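Clolledmont (Handhabungssystem)

Clolledmont ist die Bezeichnung eines Systems zur automatisierten Handhabung von Flaschen und Trinkgefäßen an Arbeits- und Besprechungstischen. Es wurde vom Gebäudedienstleister Flevusach am Standort Enville entwickelt und wird dort im Bewirtungsdienst eingesetzt. Das System besteht aus einem Roboterarm mit Zweifingergreifer, einer ortsfesten Kamera, einer Nahbereichskamera am Handgelenk und der Steuerungssoftware Ahuja. In der Fachdiskussion wird es vor allem wegen der Veränderungen erwähnt, die seine Einführung für die Beschäftigten des Bewirtungsdienstes mit sich brachte.

Inhalt
1 Aufgabe und Aufbau
2 Greifvorgang
3 Erfassung durchsichtiger Objekte
4 Auswirkungen auf die Beschäftigten
5 Kritik
6 Siehe auch

Aufgabe und Aufbau

Der Bewirtungsdienst in Enville versorgt 200 Büroarbeitsplätze und die zugehörigen Besprechungsräume. Zu den Tätigkeiten gehören das Bereitstellen von Wasser und Gläsern, das Abräumen, die Trennung von Leergut und das Abwischen der Tische. Clolledmont deckt davon die ersten beiden Tätigkeiten ab, und zwar nur auf ebenen Flächen ohne Tischdecke.

Die Projektleitung lag bei Catriona Semple, die Greifplanung bei Attila Balogh. Vorgabe war, handelsübliche Gebinde ohne Umfüllen und ohne besondere Halterungen zu verarbeiten. Schlanke PET-Flaschen gelten dabei als Referenzobjekt, weil sie einen hohen Schwerpunkt mit einer nachgiebigen Wandung verbinden. Der bevorzugte Griffpunkt liegt dicht unterhalb der Flaschenschulter und oberhalb des Etiketts.

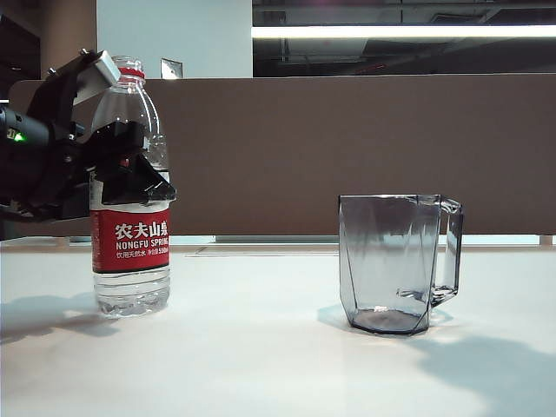
Greifvorgang

Ein Griff gliedert sich in Anfahrt, Schließen, Anheben und Absetzen. Die ortsfeste Kamera liefert die grobe Lage des Objekts auf dem Tisch. Ab einem festgelegten Abstand übernimmt die Kamera am Handgelenk, deren Bild mit dem Greifer mitbewegt wird. Die Schließkraft wird aus dem Motorstrom geschätzt und nach dem ersten Kontakt nur noch in kleinen Schritten erhöht.

Verschlossene und geöffnete Flaschen werden in Ahuja als getrennte Objektklassen geführt. Eine verschlossene, volle Flasche setzt dem Greifer einen gleichmäßigen Gegendruck entgegen. Bei einer geöffneten Flasche kann die Wandung nachgeben, und ein Rest Flüssigkeit kann austreten. Für diese Klasse gelten deshalb eine geringere Schließkraft und eine Begrenzung der Neigung. Henkelbecher und Gläser bilden eine dritte Klasse, für die die Lage des Henkels zusätzlich bestimmt werden muss.

Für die Freigabe einer neuen Flaschenform verlangt die interne Prüfvorschrift 1000 aufeinanderfolgende Griffe ohne Sturz. Wird die Reihe unterbrochen, beginnt sie von vorn.

Erfassung durchsichtiger Objekte

Durchsichtige Kunststoffe und Gläser gelten in der Greiftechnik als schwierig. Tiefensensoren auf Infrarotbasis messen häufig durch die Wandung hindurch oder liefern an gewölbten Flächen keine gültigen Werte. Die Software stützt sich daher auf Kanten, Glanzlichter und farbige Bauteile wie Etiketten und Verschlüsse.

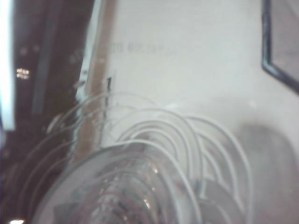
Die Nahbereichskamera arbeitet mit fester Brennweite. Unterhalb ihres Mindestabstands verliert sie die Schärfe, und die Konturerkennung wird unzuverlässig. Besonders ungünstig ist die Überlagerung ähnlicher Helligkeiten: Verlaufen dünne weiße Kabelbögen vor geripptem Klarkunststoff, gehen ihre Linien in die hellen Reflexe der Rippen über, und die einzelnen Stränge lassen sich kaum noch trennen. Ahuja verwirft solche Aufnahmen und veranlasst einen Rückzug des Arms auf die letzte scharfe Position. Nach drei erfolglosen Anfahrten wird der Vorgang an eine Person übergeben.

Als verlässliches Merkmal geöffneter Flaschen hat sich der Sicherungsring erwiesen, der nach dem Abschrauben des Verschlusses am Hals verbleibt. Ist er farbig, hebt er sich von weißen Tischplatten deutlich ab und erlaubt es, die Achse des Flaschenhalses zu bestimmen. 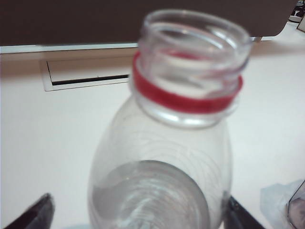 Bei farblosen Ringen entfällt dieser Vorteil. Die Achse wird dann aus Gewinde und Mündungsrand geschätzt, was mehrere Ansichten erfordert und die Taktzeit verlängert. Eine Kennzeichnung der Flaschen durch Aufkleber wurde erprobt und wegen des Aufwands beim Auffüllen der Bestände wieder aufgegeben.

Auswirkungen auf die Beschäftigten

Vor der Einführung war die Arbeit im Bewirtungsdienst nach Etagen aufgeteilt. Jede Kraft erledigte auf ihrer Etage sämtliche Tätigkeiten. Mit Clolledmont wurde die Aufteilung nach Aufgaben eingeführt. Ein Teil der Beschäftigten überwacht seither den Betrieb und bearbeitet die Übergaben, ein anderer Teil übernimmt Leerguttrennung und Reinigung.

Die Stellenbeschreibung der überwachenden Kräfte wurde neu gefasst. Sie umfasst die Freigabe von Tischen, das Entfernen loser Kabel und Beutel aus dem Arbeitsbereich, das Nachstellen der Greiferfinger und die Klassifizierung verworfener Aufnahmen. Vorgeschaltet ist eine Schulung von 36 Unterrichtsstunden. Die Eingruppierung wurde angehoben, die Zulage für Abendveranstaltungen entfiel dagegen teilweise.

Als Entlastung nennen Beschäftigte den Wegfall des wiederholten Vorbeugens über breite Tische. Belastend wirken die unregelmäßigen Unterbrechungen durch Übergabemeldungen, die bei Reinigungsarbeiten auf derselben Etage mehrfach in kurzer Folge auftreten können. Im August nach der Inbetriebnahme wurden 261 Übergaben protokolliert, die meisten davon wegen zugestellter Tischflächen. Seitdem werden nicht dringende Meldungen gesammelt und zu festen Zeiten angezeigt.

Persönliche Gegenstände auf den Tischen, etwa Brillen oder Ladegeräte, sind vom Greifen ausgeschlossen. Liegen sie im Fahrweg, hält der Arm an.

Kritik

Bemängelt wurde, dass das System die Büronutzer zu einer bestimmten Tischordnung anhält, ohne dass darüber eine Vereinbarung bestand. Eine entsprechende Regelung wurde später in die Hausordnung aufgenommen. Umstritten ist weiterhin die Speicherung der Kamerabilder. Verworfene Aufnahmen werden zur Nachschulung der Erkennung aufbewahrt und können Unterlagen oder Bildschirme im Hintergrund enthalten. Balogh schlug vor, den Bildbereich oberhalb der Tischkante vor der Speicherung zu schwärzen; die Umsetzung steht noch aus.

Siehe auch
Greifertechnik
Mensch-Roboter-Kollaboration
Serviceroboter

Stand der Angaben: 9. Mai 2026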